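Lelari Community Help > Local Government > Health and Hospitals

County board voted yes on leasing our hospital. Is it over?

Asked January 20, 2018

I live in Devurby and pay just enough attention to county business to be annoyed by it. Last week the board took up an ordinance to lease the county hospital to an outfit called Kornero for a very long time. It passed, there was clapping, and by morning the sign out front of the Janjua clinic building said "A New Chapter in Care," which is a fast turnaround for a county that took two summers to fix my culvert.

My neighbor says it's a done deal and I should find a hobby. The county website says "adopted on first reading," and then links to a PDF that is sideways. I've called the clerk's office, where I was told the ordinance is "in process," in the tone you'd use for a casserole.

I don't even know if I'm against it. The hospital loses money every year and the emergency room needs work. I'd just like to know whether there's any point in showing up to anything.
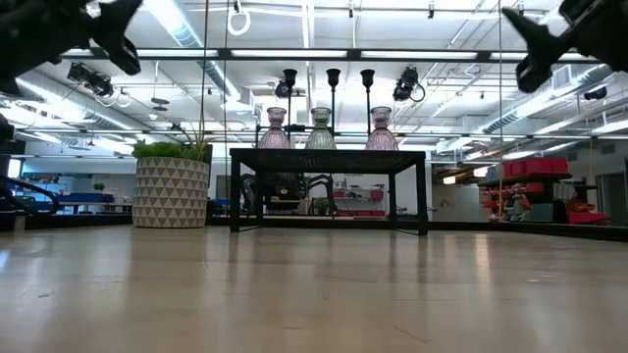 Does a vote on first reading make the lease binding?

A first reading only moves the ordinance along to the second. The county isn't bound until the second reading passes and the lease is signed.

More detail in the answers, please, from anyone who's been through one of these. Especially about petitions. Somebody at the feed store has a clipboard.

Answer 1 (marked helpful)

Put off the hobby for a few weeks.

Most counties with a charter require an ordinance to be read twice at separate meetings, with a public hearing before the second vote. "Read" is a courtesy title. The clerk says the number and the first line of the thing, and everyone agrees to behave as though they heard the rest. Yours may do the hearing the same night as the second vote, so check the agenda as well as the newspaper notice. The notice is in the back with the storage unit auctions.

What you want before the hearing is the lease itself and any exhibits. Ask for them in writing as a public records request, and use the word "exhibits," as the parts people fight about later tend to live there: which services the operator has to keep open, who pays for repairs to the roof, what happens to charity care, and how the county gets the building back if the operator goes under. On ours, the lease proper was a pleasant little document and Exhibit C was 400 pages.

When you speak, you'll probably get 3 minutes. Ask for a specific change to a specific section. "Please require a year's notice before closing the maternity ward" gives a commissioner something to move as an amendment. "Shame on you" gives them something to nod at.
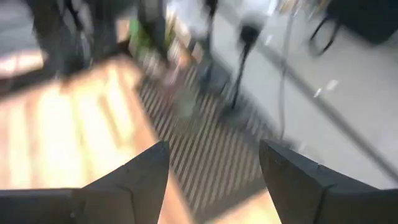 Amendments are the part most people miss. If the board changes the lease in a big way at second reading, many charters treat the result as a new ordinance and send it back for another hearing, and your county attorney will have an opinion on how big is big. Until both readings have passed on the same text, the board is holding nothing. Boards know this perfectly well, and it's when they're most willing to return a phone call.

On petitions: look in the charter under "referendum," and don't trust the clipboard. Ours needed about 3,000 valid signatures inside a short window after final passage, and signatures gathered early were thrown out, every one. Some charters also exempt leases from referendum altogether. Ask the clerk for the approved petition form. If the clipboard doesn't match it, you've signed a guest book.

Answer 2

they already decided. they always already decided. my county did this in June with the nursing home and the hearing was 2 people and a guy who thought it was about zoning. go if you want, the coffee is free

Answer 3

Adding to the first answer, which is mostly right but depends on the state. Where I live, leasing a public hospital also needs sign-off from the attorney general, and that review has its own comment period, in writing, that hardly gets used. I sent a letter on one of these and got a phone call back from a lawyer who had questions about my letter. It was the most attention any branch of government has ever paid me outside of an audit.

Also find out whether the hospital is owned by the county or by a hospital district. If it's a district, it has its own board and the county vote may be only half the business. The name on the building won't tell you. Look at your property tax bill, where a district will usually have its own line.

Comment from asker

It's a district. It has its own line. I've been paying it for years under the impression that it was for mosquitoes.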